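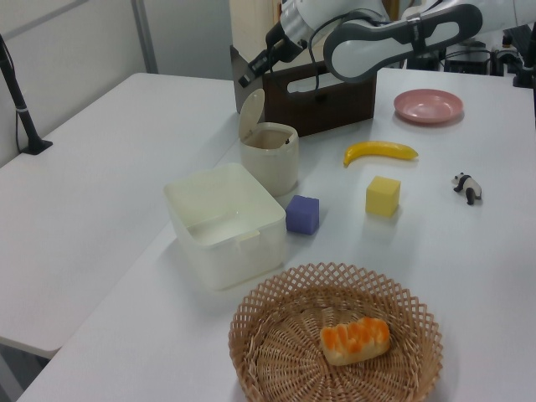
Category: Robot learning

Relabelling before collecting more

by Fereshteh Bagheri, June

I wanted to write this note already in spring, but the numbers were changing every week. Now they have stopped changing, so I can tell it.

Our training set at Jolthorpe has 2,361 demonstrations, all of short table tasks: take one thing, put it in or on another thing. The policy was good when the table had few objects. With a full table it often went to the correct region and then took the neighbour. A banana and a yellow cube are both yellow, and the instruction "pick up the yellow block" was sometimes understood only by its colour.

My first idea was to collect more data. Mudassar Dogar proposed to relabel what we have. For every demonstration we now write a second instruction which names the object by its relation to the others, for example "the block between the banana and the basket". During training the model receives one of the 2 instructions by chance. The actions stay the same. It sounds too simple, and I said this to him on a Saturday when I would have preferred to be at home.

The writing took us 7 working days. The most difficult part was to agree what "next to" means. Mudassar accepts it for any distance if there is no other object between. I wanted a limit in centimetres — we took his rule in the end, and I still don't like it.

The wrong neighbour is now a rare error when both objects stand in free space. It remains a problem when one object hides part of the other from the head view. There the relation is true on the table but it is hard to see from above, and the policy waits too long before it goes down.
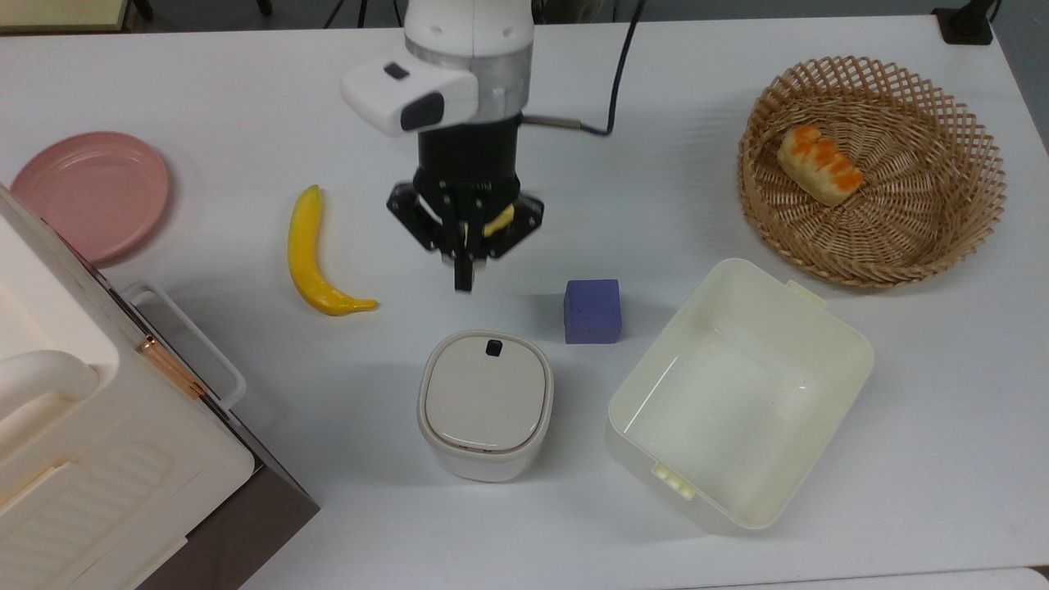
I also tried to train with the relation sentences only. This was worse, because a simple request like "take the cube" became strange for the model. So please keep both kinds if you try it.

Next I will look at the release part, where I suspect that our labels are poor as well.

Recent posts
Two cameras or one?
What I learnt from the Bakitz gripper
Notes from the Paltimetti workshop
Reading Abbasi again, slowly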